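3.2 Setting and materials

Sorting was carried out in a carpeted room with curtained windows, furnished with round tables. Soft toys shared the work surface with a small potted plant and an open fabric bin.
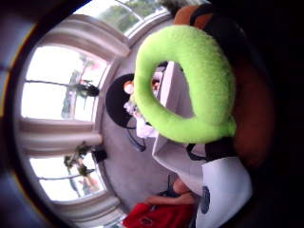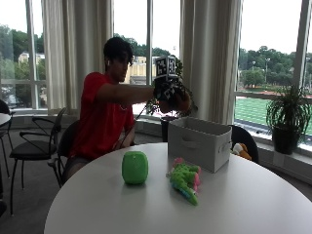
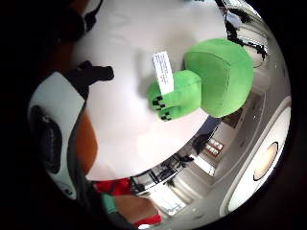

Figure 7. Items from the mixed set, Marchetti room.

Which items should be put away first?
Large soft toys go in first, and small items fill the gaps left between them. Plants are kept out of the bin and returned to a shelf.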